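Gosstead Forum > Simulation and Planning > Camera roll in sim breaks my table clearing task

retno_p
Joined: June
Posts: 13

Hi all, hoping somebody has fought this one before me. I have a two-armed setup in sim doing a table clearing task (pick small stuff off a long table, leave the plant alone, don't whack the chairs). With a level head camera it does fine. As soon as I randomize the camera pose and let it roll a good bit, the left arm still gets to the object, but the right arm starts doing strange things. It goes up and out and just kind of hangs there over the floor. The planner reports success every time, which is the part that's driving me nuts.

Stack is Grillulus for planning, my own perception node for segmentation and the table plane fit, joint impedance control underneath. 463 episodes so far with roll turned on. I haven't touched the policy weights between the level runs and the rolled runs.

Things I already tried:
Turned the roll range way down. Helps, but doesn't fix it.
Swapped the seed. No change.
Fed the planner ground truth object poses. The left arm got better, the right arm didn't care at all.

Retno Pelupessy

lien.thai
Posts: 463

What frame is your table plane in when it reaches the planner? If you fit it in the camera frame and then assume gravity is image-down someplace, roll will wreck you quietly. I did exactly that on a shelf project and lost most of a week to it. The plane fit looked perfect in the viewer because the viewer was using the same wrong transform.

Also "planner reports success" only means it found a path to the goal it was given. It has no opinion on whether the goal makes sense.

retno_p

Fair. I fit in the camera frame and transform to base with the head extrinsics. I thought those were updating with the randomized pose, but now that you ask, I'm not 100% sure the randomizer writes them back before perception reads them. Going to log both and compare.

For reference, this is the kind of view the perception node has to deal with when roll is on. Left gripper is down over the table near the plant, right one is off doing its thing with the fingers open and pointing up. The wall, the window and the floor line are all slanted, so anything in my code that assumes "up" is the top of the image is going to be wrong.

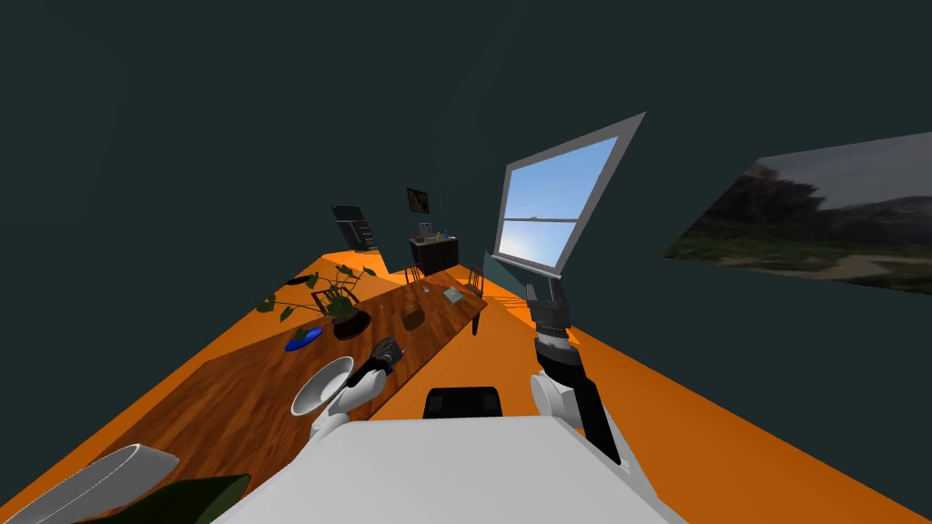 Thảo Mạc disagreed with the extrinsics theory. Stale extrinsics would hurt both arms, she wrote, and the left one is reaching where it should, so she'd go look at how the idle arm gets its goal before touching perception at all. In her own setup the arm without a task was sent to a "safe pose" that somebody had defined relative to the head link, and every time the head rolled, the safe pose rolled right along with it.

lien.thai

That's a good catch and I still think both can be true. The left arm is probably servoing on something local once it gets close, so it can hide a bad transform for a long time. The right arm has nothing to servo on and just goes wherever the goal says. I wouldn't clear perception yet.

thao_mac

Sure, but check the cheap thing first! Print the idle goal in the base frame for 2 episodes, one level and one rolled. If the numbers differ you're done and you can go have lunch.

huetrinh
Posts: 6

Jumping in from the tooling side. If you're using the stock Grillulus config, the parking pose takes a parent frame, and if you leave it blank it inherits the parent of whatever block it's nested in. I've seen people nest it under the head sensor block because that's where the template had a blank line. Paste your yaml?

retno_p

Oh no.

idle_goal:
 arm: right
 parent:
 pose: park_high

And yes, it's nested under head_camera. I copied it from the Plesville tutorial and never looked at it again.

huetrinh

Yep. Set parent to base_link and move it out one level. And turn on the strict flag in the loader so it yells at you about empty parents. I have no idea why that's off by default.

cucha
Posts: 13

Slightly different opinion from the rest of you: why randomize roll this hard in the first place? Your real head isn't going to tilt that far unless the robot is falling over, and then clearing the table is the least of your problems. I'd keep it to a few degrees and spend the episodes on lighting and clutter. We went heavy on camera randomization on the Doãn arm project and the policy got mushy, kind of OK at everything and precise at nothing.

retno_p

I hear you - but it did just shake out a config bug I'd have carried straight to hardware. The level runs looked fine the whole time. With the head straight, the park pose happened to land in a sensible spot.

cucha

As a test, sure, I'm all for it. As training data I'd still say no. Those are two separate sets in my book and people mix them up constantly.

thao_mac

I'm halfway between. I train on mild roll and keep a nasty held-out set with the big angles, and I only look at that one for the planner and the transforms, never for the grasp score.

retno_p

OK, results. Moved the idle goal to base_link and reran 13 rolled episodes with the same seeds. The right arm now parks next to the body in all of them. Then I logged the extrinsics like Liên said, and they ARE one step behind on the first frame after a reset. So she gets points too. It's only one frame, but the plane fit runs on exactly that frame and then caches it, so the table height was off for the entire episode. Ugh.

lien.thai

Ha, I'll take it. Don't cache on frame zero. Wait until the transform timestamp matches the image timestamp and fit then. If your buffer lets you ask for a transform at a specific time, use that and never ask for "latest" again.

retno_p

Doing that now. I'll also split the big-angle set out like Thảo does and compare grasp numbers with and without roll in training. Might take me a while, the sim box is shared and I only get it at night.

cucha

Post them either way please, even if I turn out to be wrong.

huetrinh

I opened a ticket for the strict flag default, by the way. If anyone else here got bitten by the blank parent thing, add your yaml to it.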